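Learning to write letters again

In July I decided to write letters on paper again. I mean real letters, with a stamp, and with my handwriting, which became very ugly after so many years of keyboards. My first one went to my old neighbor Deolinda Pacheco, who moved to Kindgate two years ago and does not like the telephone. She says on the telephone she always forgets what she wanted to say, and then she remembers it when she is washing the dishes.

It took me three evenings to fill one page. I did not expect that. When I write a message on the computer I erase and change everything, and at the end it looks as if I thought of it all at once. On paper I wrote "I hope you are good" and then I was not sure if it should be "well," and the ink was already there. I left it. Deolinda is not a teacher and she knew what I meant.

The language was another question. We both grew up speaking Portuguese, but she married here and her children write English, and she told me once that she likes to read English letters aloud to them. So I write in English and I put the Portuguese words where I don't have others. There is no good English word for the kind of tired you have after visitors go home. I tried to explain it in four lines and then I crossed out the four lines.

The post office in Haltance closes at 4:30, and I finish work at 4:00 on the other side of town, so a letter which is finished on Monday can wait in my bag until Friday, when I am free at lunch. I started to write the day on top of each part, like a small diary. "Tuesday, rain again." "Wednesday, the soup was too salty." My cousin Sérgio Mendes laughed when he saw this. He said that by the time she reads about the soup I will have made a better one. It is true, but I like that the soup arrives late. 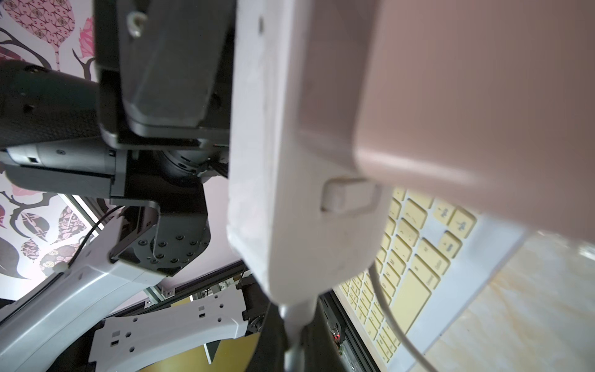 White and pale pink, up close.

Her answer came after two weeks. Four pages, both sides! She writes very small and the lines go up to the right, as if they climb a hill. She told me about her garden, and about a dog that is not hers but sleeps at her door, and she asked me 2 things which I had to read several times. One was if I still have the blue dish she lent me. I do. I was ashamed and I put it in the next letter, I mean the confession, not the dish.

I bought better paper after that. The first was too thin and the ink went through. The new pad has 32 sheets and a little line on the left side where you should begin, and this helps me a lot because my lines go down, the opposite of hers. For the pen I tried a fountain pen, but I press too hard, so I returned to the ordinary blue one from the kitchen drawer.

Now I have a box for the letters that come. It is an old cookie box and it doesn't close well anymore. Sérgio asked me for an address too, he wants to write to his godmother and doesn't know how to begin. I told him to begin with the weather, everybody does. He has still not sent anything, but he bought the stamps.

Next week I have to ask her how she wants the blue dish back.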